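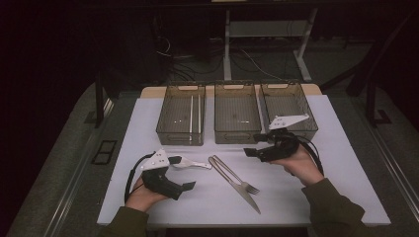
Workshop and store inspection, Primthorpe site
Date of inspection: 8/14/21
Areas covered: ground floor, Gowda store, rear yard

1. Fire doors
Closers on both corridor doors pull fully shut from any angle. Intumescent strip missing on the hinge side of the store door. Replace.
Result: FAIL

2. Extinguishers
Pins and tags in place. The CO2 unit by the switchboard was last serviced in March and is within date. Bracket loose — refix to solid wall, not plasterboard.
Result: PASS with comment

3. Escape routes
Clear width at the narrowest point is 123 cm. No storage under the stairs. Yard gate opens from inside without a key.
Result: PASS

4. Bench surfaces
No sharp edges or lifting at the corners. Small parts to be kept in trays or baskets while work is going on.
Result: PASS
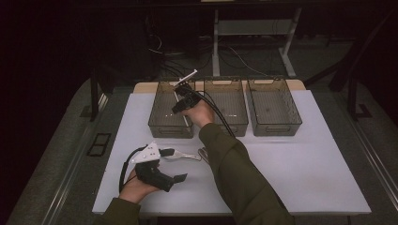

Item 4. White-topped table with translucent bins.

5. Portable electrical equipment
All leads checked by eye for cuts, crushed sections and taped joints. One extension reel in the Gowda store has a cracked plug top. Withdrawn from use and labelled.
Result: FAIL (1 item)

6. Racking
Load notices fitted on all bays. Bay 2 is rated at 1,000 kg per level and is well below that at present. One beam lock missing on the upper level. Unload the level before fitting the new lock.
Result: FAIL

7. Lighting
Emergency fittings held for the full test. The fitting above the Undow roller shutter was slow to come on and should be tested again next month.
Result: PASS with comment

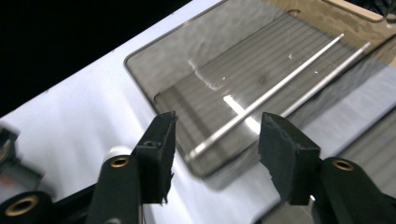
Gornent Facilities — Health and Safety Section

8. Noise
Reading beside the extractor, 69 dB at head height with the hood closed. No hearing protection zone needed.
Result: PASS

9. First aid
Eyewash bottles in date. Plasters low. Accident book present, with completed pages removed and filed.
Result: PASS with comment

Items 1, 5 and 6 to be closed before the next inspection. Return the signed sheet to the site office.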